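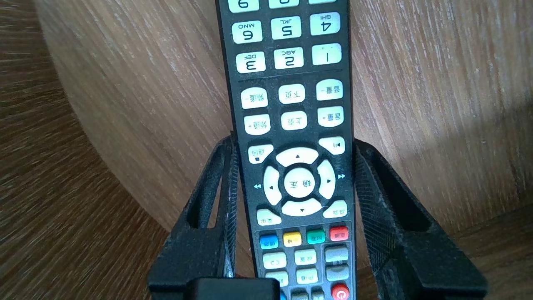 Mahuika, mayo

Cuando empezamos el proyecto pensábamos, con bastante ingenuidad, que el brazo sería lo difícil y que las pinzas se elegirían en una tarde. Nos llevó casi todo el semestre, y lo decimos con cariño, porque lo pasamos muy bien. Comparamos dos juegos de dedos, que bautizamos Otis y Bikik: los Otis son macizos y de punta recta, los Bikik tienen huecos y ceden un poco al cerrar. Con cada juego hicimos 80 intentos de agarre sobre objetos de dormitorio, casi siempre mandos a distancia, que son estrechos, resbaladizos y tienen teclas justo donde uno no quiere apretar.

El control lo heredamos del curso anterior - un programa llamado Nillance, al que le cambiamos la rampa de cierre - y la cámara de la muñeca nos sirvió para revisar después si el mando quedaba recto o girado entre los dedos. Con los Otis se nos torcía a menudo. Con los Bikik bastante menos, aunque tardaban más en cerrar: 1299 milisegundos frente a 1000. También aprendimos a mirar los cables de la pinza antes de acercar el brazo a un mueble, cosa que parece obvia y que olvidamos más veces de las que nos gustaría contar. La cámara de la cabeza ayudaba mucho en eso, porque la de la muñeca apenas enseña lo que hay a los lados.
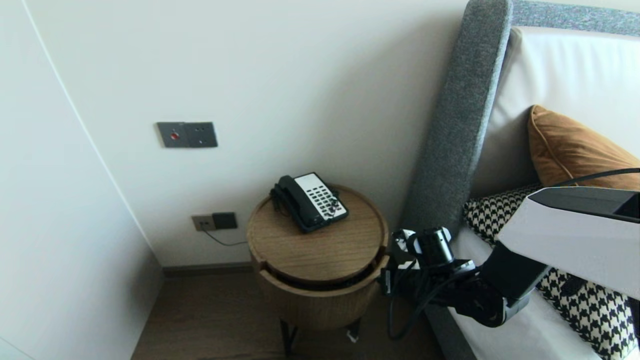
¿Qué juego de dedos usaríamos para seguir el proyecto?
Los Bikik, con el cierre lento y la cámara de la muñeca siempre encendida. Los Otis los guardaríamos para piezas rígidas y pesadas.

Queda pendiente repetir los ensayos con otra rampa de cierre, y nos encantaría que el grupo siguiente se animara.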